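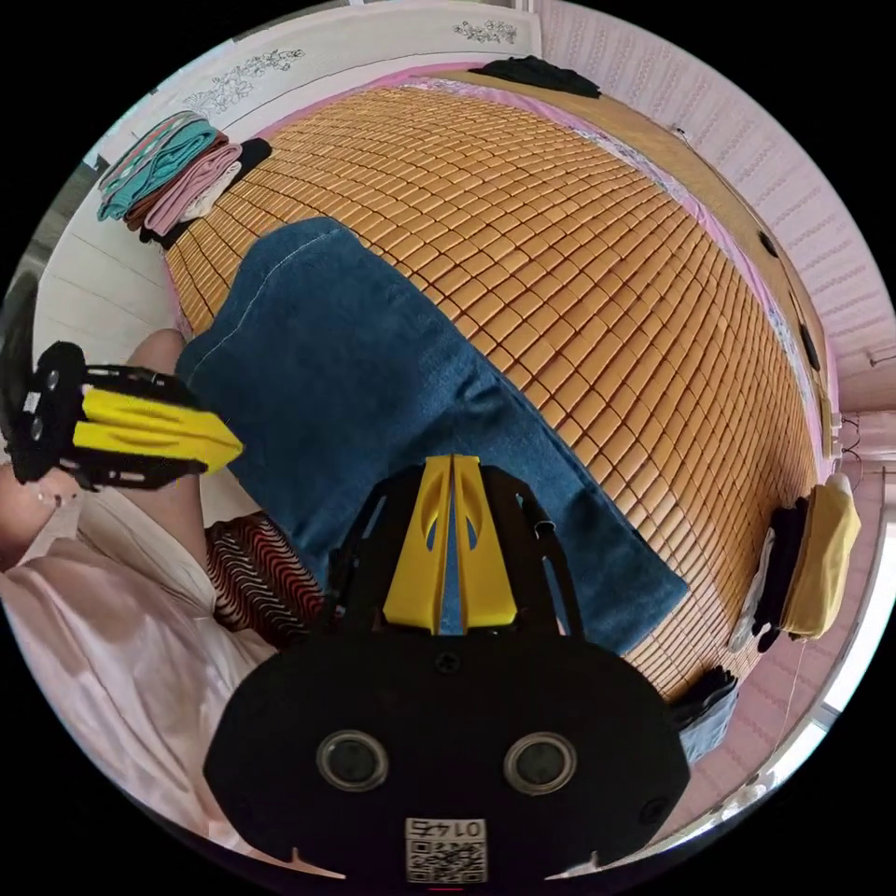
Luna hand-held grippers on denim, standard yellow fingers fitted.

Luna Hand-Held Gripper, Matched Pair
Made by Vomier

Last updated: June 5, 2019

The Luna is a hand-operated two-finger gripper for recording manipulation work without a robot arm in the room. The operator holds one in each hand and does the job at normal speed, and the units log what the fingers and the cameras pick up. It is sold as a matched pair. Single units are available as spares for customers who already own a set.

Each gripper has a black body with a broad, rounded housing, a black frame above it and two yellow fingers. The fingers have cut-outs so they can give a little as they close. A small label with a printed code is fixed to the housing. Scan it during setup and the recorder assigns that unit to the left or right hand. Please don't peel it off or cover it with tape. Without the code you will have to enter the unit by hand at the start of every session.

Choosing between the Luna and the Grirkico

We stock both the Luna and the Grirkico, and the question we get most is which one to buy. Nabila Yeoh ran the two side by side for us on cloth, kitchenware and small boxed goods, using the same task list for each. Her notes are the basis for most of what follows.

On cloth she preferred the Luna. The Grirkico has flat parallel jaws that close in a straight line, and they hold a box very squarely, but on a hem they tend to push the top layer away before they get hold of it. The Luna fingers are slimmer at the tip and can be worked in under an edge. With heavy fabric such as denim you still need to come in low and press slightly into the surface underneath before closing. Thin cotton is easier.

On boxed goods the Grirkico was the better tool. The Luna holds a carton well enough, though a tall one can turn between the fingers if it is picked up away from its middle. If your work is mostly packing, look at the Grirkico first.

Weight is close. The Luna is 700 grams per unit with standard fingers, and most of that is in the housing below the fingers, so it feels lighter at the tip than the number suggests. Nabila found she could work a full list with the Luna before changing hands or resting. With the Grirkico she stopped earlier, mainly due to the stiffer trigger.
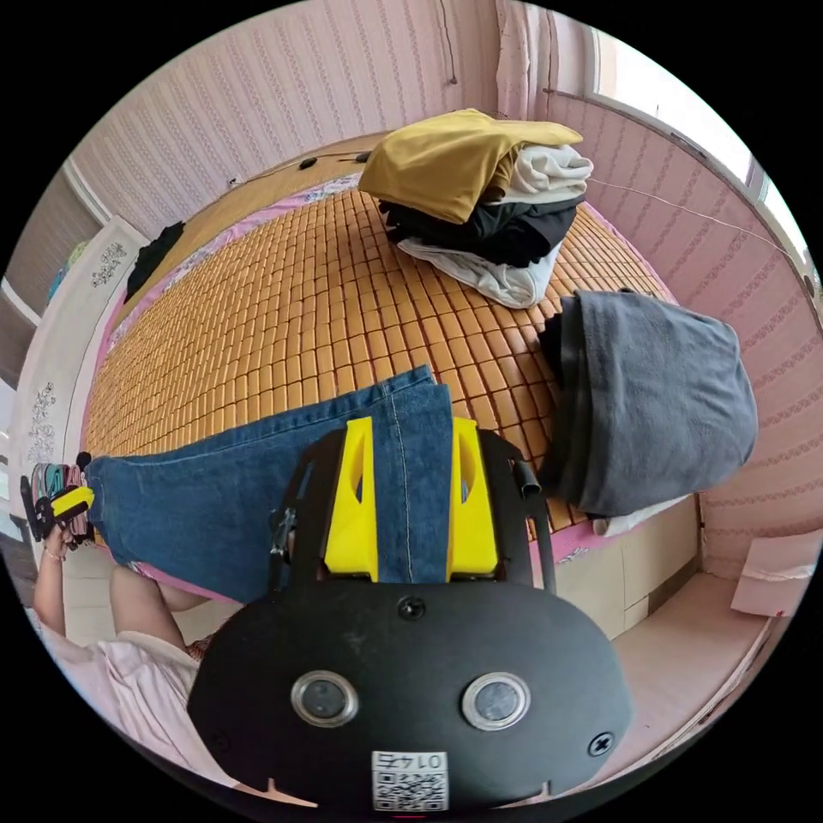

Folding jeans is a fair test for any gripper of this type and we now include it in every comparison. The waistband is thick, the leg is long, and the seams give the fingers something to catch on, which can help or hurt depending on where you take hold. The steadiest results came from gripping the waistband or a hem with one unit and using the other to hold the fabric down. Picking up by the middle of the leg works too, but the fold comes out crooked more often.

The surface matters as well. A firm surface makes the first grip easier. On a soft mattress the fingers sink and take up some of the bedding along with the garment. A sleeping mat or a board laid over the bed helps a lot with this. On tiled mats, keep the finger tips from running along the gaps between tiles, as they can catch there when closed under pressure.

Fingers

The pair ships with standard fingers fitted. Spare fingers are sold in sets of four, enough for both units. We rate a set for 1,000 cycles on fabric before inspection. Look for whitening or small tears around the cut-outs and change both fingers on a unit together, even when only one is worn. Mixed old and new fingers close unevenly and the recording will show it.

A narrow finger set is planned for July. It uses the same mount, so current owners won't need a new frame.

Camera and recorder

The Luna is sold with its own camera kit, or without one for customers using the Sopacua recorder. We tested both arrangements. The built-in kit is simpler and has nothing to adjust. The Sopacua gives longer sessions and a better file browser, but you need the adapter plate and a few minutes of alignment each time the plate comes off.

Ikhsan Kusuma did the camera tests and has two pieces of advice. The first is to work with the window to one side where possible. Strong daylight straight ahead makes the exposure jump when the hands move across it. The second is to check the view with both grippers at full reach before recording anything. The wide lens takes in most of a bed or table, but a gripper held far out can end up near the rim, where straight lines bend heavily and finger position is harder to read afterward.
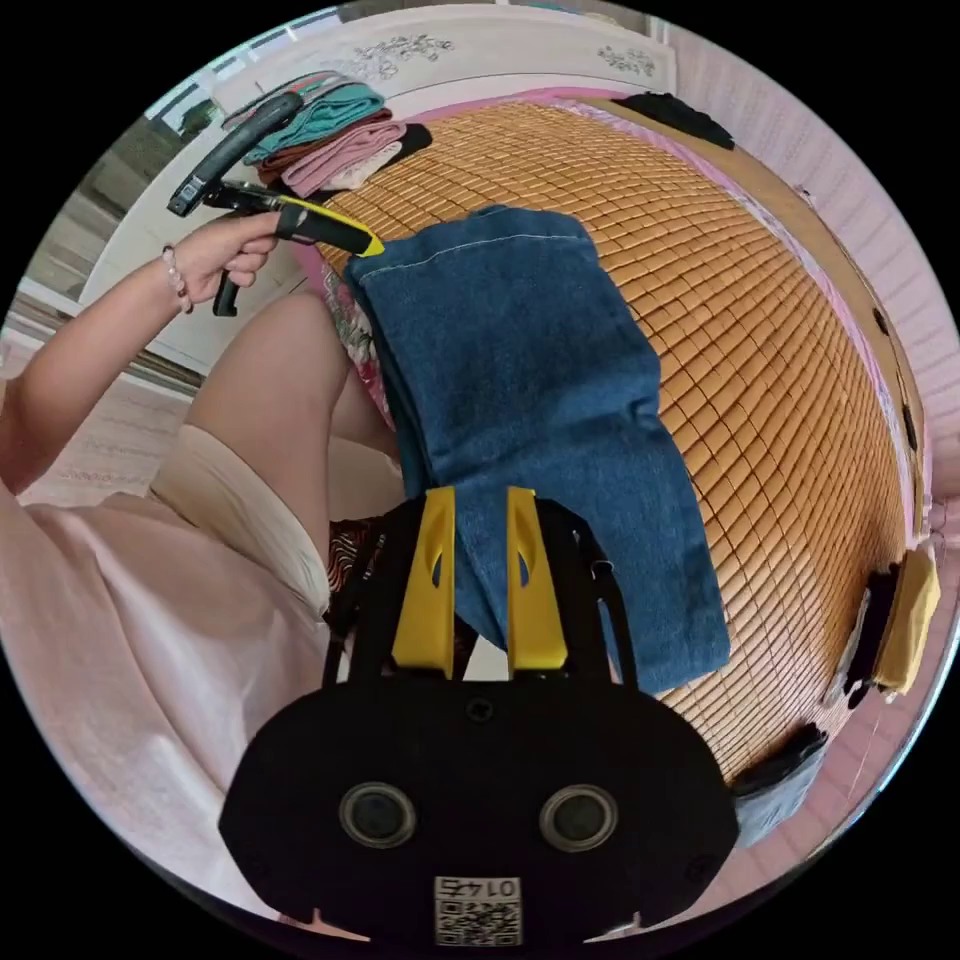 Long sleeves and loose tops are fine as long as the fabric stays behind the fingers. Bracelets and watches can stay on too, though a metal strap will knock against the handle and leave marks on the finish. Keep cuffs away from the trigger. It hangs clear of the grip and a wide cuff can get pulled in when it closes.

Operators new to the Luna usually squeeze too hard. The trigger has a soft first stage that closes the fingers and a firmer second stage that adds force. For clothing, stay in the first stage almost all the time. Jeans folded several times over may need the second stage, and so do thick towels. If the fingers bow outward you are using too much force for the material.

What is in the box

Matched pair of Luna grippers, left and right
Standard fingers, fitted
Hex key for the finger mounts
Charging lead, double ended
Printed setup sheet

Specifications

Weight: 700 g per unit, standard fingers
Run time: 6 hours with the built-in camera kit
Finger inspection: every 1,000 cycles on fabric
Warranty: 2 years on body and trigger, fingers excluded
Recorder: built-in kit or Sopacua (adapter plate sold separately)

Care

Wipe the fingers with a damp cloth after each day of use — lint collects in the cut-outs and makes the surface slippery. Do not use alcohol on the fingers. The round openings on the housing should be cleaned only with a dry lens cloth. Check the housing screws once a week and tighten by hand. If one has worked loose, stop using the unit until it is back in place, as a shifted housing throws off the calibration and the session will have to be recorded again.

Ordering

Pairs are calibrated together before they leave us, so please give the code from your existing unit when ordering a single replacement. Units ordered without a code are sent uncalibrated. Grirkico fingers do not fit the Luna frame, and the Sopacua adapter plate for the Grirkico is a different part from the one listed here.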